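Primora 収集作業ギャラリー:模擬キッチン「Cunha」
Pustitz 学習システム部門 公開資料 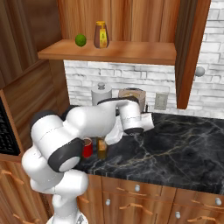 失敗した試行も成功例と同じ丁寧さで残してほしい、とTeresa Leitãoは収集開始前の打ち合わせで繰り返し求めた。動作の途中で迷った箇所や、つかみ直した箇所を削ってしまうと、学習後のモデルは迷った状態から戻る方法を知らないままになる、というのがその趣旨である。本収集の手順書は、この意見を受けて初版から改められている。

Cunha、レンダリング画像。黒い大理石の調理台の上に白いアームが伸び、グリッパーを台の面に向けて下ろしている。
奥の壁は白く塗られたれんが、その上に木製の棚。棚にはライムと、黄色いキャップの茶色い瓶がある。

収集の概要

Primoraは、家庭の台所を模した仮想環境において、アームの操作例を集める事業である。集めた例は、言葉による指示と視覚情報から動作を生成する学習システムの訓練に用いる。Cunhaは本事業で使用する環境のひとつで、調理台、棚、引き出し、戸棚を備え、日用品を配置した状態で操作者に提示される。

今回の公開分に含まれる操作例は934件である。いずれも人間の操作者が遠隔入力装置を用いて行ったもので、あらかじめ作成した動作を自動的に再生したものは含まない。操作者は、試行ごとに画面上の指示文を読み、開始を宣言したのちに操作に入る。指示文は「缶を奥へ移す」「瓶を棚に置く」「引き出しを閉める」といった短い文で、目的とする状態のみを述べ、手順は指定しない。そのため、同じ指示に対しても操作者によって経路やつかむ位置が異なる。この差異は、本収集では誤差として扱わず、そのまま記録に残している。

物品の初期配置は、試行のたびに環境側で変更される。変更の対象は位置と向き、照明の強さ、および視点である。家具の寸法と壁面の仕上げについては、Cunhaの中では固定した。仕上げの異なる台所での例が必要な場合は、別の環境として登録する方針である。

記録の内容

ひとつの試行につき、次の情報を保存している。

指示文(原文および英訳)
視点ごとの画像列
アームの関節角およびグリッパーの開度
物品の位置と姿勢
操作者による自己評価
確認者による判定

画像列と関節角は共通の時刻で対応づけられており、利用者が改めて同期を取る必要はない。物品の位置と姿勢は仮想環境から直接取得した値である。実機での収集では同じ精度の値を得ることが難しいため、模擬環境の例と実機の例を混ぜて用いる利用者は、この項目を訓練の入力に含めるかどうかをあらかじめ検討されたい。

自己評価は、操作者が試行の直後に「達成」「一部達成」「未達成」から選ぶ。判定は、これとは別に確認者が画像列を見て行う。両者が食い違った試行は除外せず、双方の値を併記した。食い違いが多かったのは、物品が目標の位置に届いてはいるが傾いている場合と、引き出しがわずかに開いたまま残っている場合である。後者については、手順書の第2版で「前板が枠に接していること」を達成の条件として明記した。

操作者と作業時間

操作者には、収集に先立って練習用の課題100件を課した。練習中の記録は公開分に含めていない。連続して操作する時間には上限を設け、上限に達した時点で試行の途中であっても中断を認めている。中断された試行は「未完了」として別の区分に収めた。

操作者の氏名は公開せず、試行には符号のみを付している。同じ符号の試行は同じ操作者によるものであり、操作者ごとの癖を調べる目的での利用は差し支えない。ただし、符号から個人を特定しようとする行為は、利用条件により禁じられている。

除外の基準

公開に際して除外した試行は、次の場合に限られる。

物品が調理台や壁面の内部に入り込むなど、物理計算が破綻したもの
画像列に欠落があり、関節角との対応が取れないもの
指示文の誤記により、目標の状態を定められないもの

操作が拙いこと、時間がかかったこと、物品を落としたことは、いずれも除外の理由とはしていない。落下の生じた試行には専用の標識を付け、検索によって抽出できるようにした。物理計算の破綻については、アームの手首部が壁際の物品に近づいた際に起こりやすい傾向が認められ、接触計算の刻み幅を見直したのちは発生が減っている。見直しの前後は版番号によって区別できる。

確認作業はMargaux Brunetが取りまとめた。ひとつの試行を3名が独立に確認し、判定が割れた場合には指示文に立ち返って協議する。協議の記録は要約のうえ、該当する試行の備考欄に添えてある。

再生と閲覧

各試行は、閲覧用ソフトウェアGitbergで再生できる。Gitbergでは、画像列と関節角の推移を並べて表示するほか、指示文、判定、標識による絞り込みが可能である。視点の切り替えは再生中にも行えるが、収集時に操作者が見ていた視点には印が付いているため、操作者の判断を検討する際には当該の視点を参照されたい。アームの一部が物品を隠している時間帯も、画像の補正や差し替えは行っていない。遮蔽のある状況での判断も学習の対象に含まれるためである。

閲覧用の画像は、訓練用の画像列より圧縮率を高く設定している。Gitbergから書き出した画像を訓練に用いることは推奨しない。

既知の問題

半透明の物品について、照明の設定によっては輪郭が背景に溶け込み、物体の領域情報と見た目の境界が一致しないことがある。該当する試行の一覧は、配布物に同梱した文書に記載した。

戸棚の扉については、開き角の記録が初期の版で省かれていた。扉の操作を伴う指示を学習に用いる場合は、最新版を取得されたい。初期の版を補う計算は可能であるが、当部門ではその結果を保証しない。

利用の申請

研究および教育を目的とする利用は、申請書の提出により認める。申請書には、利用の目的、保管の方法、責任者の所属を記入する。成果を公表する際は、環境名と版番号を本文または付録に明記すること。本ページの画像を転載する場合も同様の取り扱いとする。

追加の収集は6月に開始し、引き出しの中にある物品の取り出しを主な課題とする予定である。課題の候補に関する意見は、申請窓口で受け付けている。

掲載:2019年1月7日
Pustitz 学習システム部門 Primora担当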